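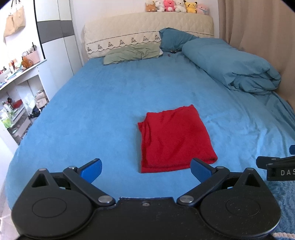
Segundo Quispe wrote:
Check the cable before you touch the software. I've had a right-hand gripper that swore blind it was closed for half a morning, and it was a plug sitting a hair out of its socket. Which hub are you on?

Re: Right gripper logs as closed when it's wide open
pegbasket wrote:
Kondard hub, the older one with the screw-down lid. And yes, I did check the plugs, but I'll go back and do it again properly before I say anything rude about cables.

For anyone who skipped my first post, the short version. I'm doing cloth folding with a pair of hand-held grippers, all on a bed, mostly tops and jumpers. The target for the batch is 500 takes. Everything looked lovely while I was working. Then I ran the checker over the lot and 190 of them have a right jaw that stops moving partway through. The left one opens and closes nicely, the fold gets done, the video is fine, and the right jaw just sits there at zero like a dead fish. The red one is a perfect case: cloth folded, both fingers spread right out with the blue pads well apart, and Meltesum has it down as fully shut.

What bothers me is that there's no warning at all. No beep, no red light, nothing in the log. You only find out afterwards, and by then you've folded the same jumper until your back hurts.

Re: Right gripper logs as closed when it's wide open
Lowgear wrote:
It isn't the cable. If it was the cable you'd get dropouts and gaps, and you said the values carry on being written. A sensor that has died quietly usually looks like a gap. A sensor stuck at zero looks like a calibration that has been overwritten. Did you start doing anything differently when it began? New version of Meltesum?

Also, can I please ask that people stop calling this a data problem. It's a safety problem. If that stuff goes into training, the arm at the other end learns that closed is a fine thing to be while it's moving towards the cloth. Ours closed on my colleague's sleeve last May after a batch with the very same fault. He was fine, the cuff was not, and we were all a bit quiet over lunch.

Re: Right gripper logs as closed when it's wide open
marrowbone wrote:
Oh come on. One sleeve. The arm should have had a force limit on it, and if it did then the worst you get is a tug. You can't hang that on somebody folding jumpers in a bedroom.

pegbasket, I'd keep the takes. You've got video of the fingers in every single one – fit the jaw width from the picture and fill it in. I did it for a towel set and it came out perfectly usable.

Re: Right gripper logs as closed when it's wide open
Lowgear wrote:
It did have a force limit on it, thanks. The limit doesn't help when the thing arrives already closed and shoves. And "perfectly usable" according to what? Did you measure it against a good gripper or did you just look at the curves and think they were nice curves?

Re: Right gripper logs as closed when it's wide open
marrowbone wrote:
I looked at the curves, and then I trained on them, and the towels got folded. What do you want, a certificate?

Re: Right gripper logs as closed when it's wide open
Segundo Quispe wrote:
You two have had this argument before, I'm sure I've read it.

Lowgear, a half-seated plug on the old Kondard does NOT give you gaps. The hub repeats the last good value if it loses the line. Somebody thought that was a kindness. So if the jaw was shut when it lost contact, you get shut, shut, shut to the end of the take, with a nice healthy timestamp on every row. That's precisely what pegbasket has described.

pegbasket, quick thing to try: start a recording, open and close the right one slowly, and wiggle the lead near the plug while you do it. Watch the live value. Then do the same with the left so you've something to compare with.

Re: Right gripper logs as closed when it's wide open
pegbasket wrote:
OK! I've spent my evening on this so you're getting the lot. Same bed, same red cloth, same pair of grippers. I wrote it down as I went, so forgive the state of it.

Test 1: leave everything alone. I put the lid back on the hub, restarted Meltesum, didn't touch a single plug, and just folded. First few takes were good and I started to feel silly. Then I got to the end of one, opened up and drew back with the fingers well apart, and the live value for the right jaw was zero. So I can get it to happen, which is more than I could say yesterday. Once it's gone it stays gone until the next recording starts, and then it comes back as if nothing had happened. 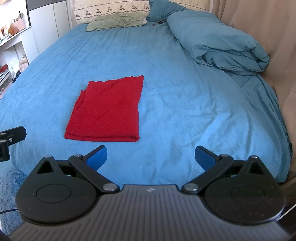 Test 2: the wiggle. Left lead, nothing, steady as you like however much I bothered it. Right lead, nothing for ages, and I was all ready to come back and tell Segundo he was wrong. Then I bent it back towards my wrist, the way it goes when I reach across to tuck the far side, and the value froze. Straighten it, still frozen. It froze at whatever the jaw was doing at that moment, too – I got it stuck half open once, which I hadn't seen in the bad takes.

Test 3: swap the leads. Left lead on the right gripper, right lead on the left. The fault moved across to the left. I was so pleased I made toast.

So, cable. Or the plug on the end of it. Sorry Lowgear.

Re: Right gripper logs as closed when it's wide open
Lowgear wrote:
Fair enough, I was wrong about the calibration. The swap is a good test and I should have suggested it.

I'd still say the real fault is the hub. Leads wear out, that's what they do. A box that makes up values and stamps them as fresh is the bit that will hurt somebody. Have you reported it?

Re: Right gripper logs as closed when it's wide open
Amano wrote:
Been reading along with my stomach sinking. I have the same hub and I've just gone through my last batch. Three takes with a flat right jaw, all ones where I was leaning over to the far side. I'd have sent them off on Friday.

Is there a check people run for this? Mine only looks for missing rows.

Re: Right gripper logs as closed when it's wide open
Segundo Quispe wrote:
Look for values that are identical to the last digit. A real jaw sensor never sits perfectly still, even when you're holding it shut there's a bit of jitter. If you see 40 rows in a row without a flicker, bin it or at least go and look at it. We run that at the end of every take now, while the cloth is still lying there and you can do it over.

And tape the lead down along the handle with a bit of slack at the wrist. Ugly, but ours have lasted much longer.

Re: Right gripper logs as closed when it's wide open
marrowbone wrote:
So can she keep the 190 or not? I still say fill them in from the video. It's days of folding you're all cheerfully telling her to throw away.

Re: Right gripper logs as closed when it's wide open
Lowgear wrote:
Throw them away. Or keep them for the video and strip the jaw column out completely, so no one down the line can mistake it for a measurement. I could live with that.

Re: Right gripper logs as closed when it's wide open
pegbasket wrote:
I've gone for the middle road. The bad ones are in their own folder with the jaw values taken out, labelled in capitals, and I'm folding them all again once the new leads get here. marrowbone, if you want to have a go at fitting the width from the video I'll happily send you a handful (I mean it, I'd love to know if it works), but it isn't going in the batch.

Report has gone to Kondard with the swap test written up. I also asked the Ustora lot, who are getting the data, whether they'd had any of my earlier stuff in training. They have. They've stopped the arm while they look, which made me feel a bit sick, but better that than another sleeve.

Segundo, what tape do you use? Mine leaves gunk.

Re: Right gripper logs as closed when it's wide open
Segundo Quispe wrote:
Cloth tape, the kind for hockey sticks. Comes off clean if you change it every couple of weeks. Don't let it anywhere near the finger joints.

Re: Right gripper logs as closed when it's wide open
pegbasket wrote:
Ordered. Will post when the leads turn up.

Last edited by pegbasket on Wednesday, February 15, 2023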